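Manipulación asistida en simulación. Apuntes del taller, unidad 3
Publicado el Aug 24, 2025
Por el equipo docente del taller Clurkik

Estos apuntes acompañan la práctica con el brazo en la mesa de cocina simulada. Se da por leída la unidad 2 (cinemática directa e inversa, límites articulares) y se supone que cada grupo tiene instalado Storkora y ha abierto al menos una vez la escena de partida. Quien no lo haya hecho debe empezar por el anexo de instalación, que no ha cambiado desde febrero.

3.1 Qué se entrega

Cada grupo entrega una carpeta con los episodios grabados, el archivo de configuración y una memoria breve. Los episodios fallidos también se entregan, marcados como tales. En la convocatoria anterior varios grupos los borraron y luego no pudieron explicar de dónde salía su tasa de acierto. El registro completo del curso suma ya 2.499 episodios y se puede consultar en el servidor, en la carpeta Powell.

La tarea se divide en tres fases: aproximación, contacto y retirada. Se evalúan por separado. Una aproximación correcta con un contacto malo puntúa en la primera fase y no en la segunda.

3.2 Superficies reflectantes

El electrodoméstico de la escena tiene el cuerpo metálico y pulido, con un ribete dorado. Se eligió así porque los reflejos complican la estimación de la posición cuando se trabaja solo con imagen. En la vista de cerca, junto al dedo de la pinza, el metal devuelve manchas y franjas oscuras que un detector de bordes toma con facilidad por objetos.
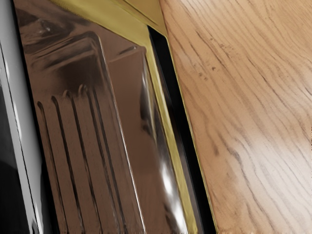
Para esta parte se pide comparar dos configuraciones. En la primera se usa la detección de bordes sin filtrar, con los parámetros que trae la escena. En la segunda se aplica una máscara que excluye la región metálica antes de calcular nada. La máscara se dibuja a mano sobre la primera imagen de cada episodio; no hace falta automatizarla en esta unidad.

Conviene anotar en la memoria cuántas detecciones falsas quedan dentro de la máscara y cuántas fuera. Si casi todas están fuera, el problema es otro y hay que revisar el umbral. La veta de la madera también produce bordes, aunque más finos y de menor contraste, y suele bastar con subir el umbral para eliminarlos. Con los reflejos eso no funciona: su contraste es parecido al de un objeto real.

Otro error frecuente es calibrar el umbral con la cámara quieta y no volver a comprobarlo. El reflejo depende del punto de vista. Al mover la cámara cambia de sitio y de forma, mientras que el ribete y el canto de la madera siguen pegados a la geometría de la mesa. Esa diferencia se puede aprovechar comparando imágenes consecutivas, y los grupos que terminen pronto pueden intentarlo como ampliación.

3.3 Aproximación y distancia de seguridad

La pinza es de dos dedos y se acerca desde arriba. Antes de cualquier descenso hay que fijar una altura de espera sobre la mesa y una distancia lateral mínima al aparato metálico. La distancia mínima es de 5 centímetros en la configuración inicial. Puede reducirse, pero entonces hay que justificarlo en la memoria.

Los demás objetos (la taza azul, la lata, la manzana y la pera) están agrupados en el otro lado de la mesa. En esta unidad no se manipulan, pero cuentan como obstáculos: si el codo o la muñeca los toca durante el giro, el episodio se marca como fallido. 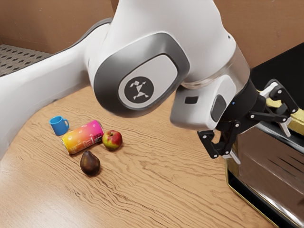

Cuaderno de prácticas, n.º 2, pág. 5

Para comprobar el margen se usa la vista general, con el codo, la muñeca y la pinza dentro del encuadre. La vista de cerca no sirve para esto, ya que no muestra la posición del codo. El planificador Brotura devuelve la trayectoria completa y permite pausarla en cualquier punto; se recomienda hacerlo al final del giro de muñeca y leer allí las distancias.

3.4 Memoria

Extensión máxima, 3 páginas. Debe incluir la tabla de episodios, la comparación de las dos configuraciones del apartado 3.2 y la distancia lateral utilizada. Las capturas llevan el número de episodio en el pie. No se aceptan capturas retocadas, ni siquiera para aclarar zonas de sombra.

Los nombres de archivo siguen el formato de la unidad anterior: grupo, fase y número de episodio, separados por guiones bajos y sin tildes. El corrector automático rechaza cualquier otro formato y no avisa. Las dudas sobre el planificador se plantean en el foro de la asignatura, adjuntando siempre el archivo de configuración.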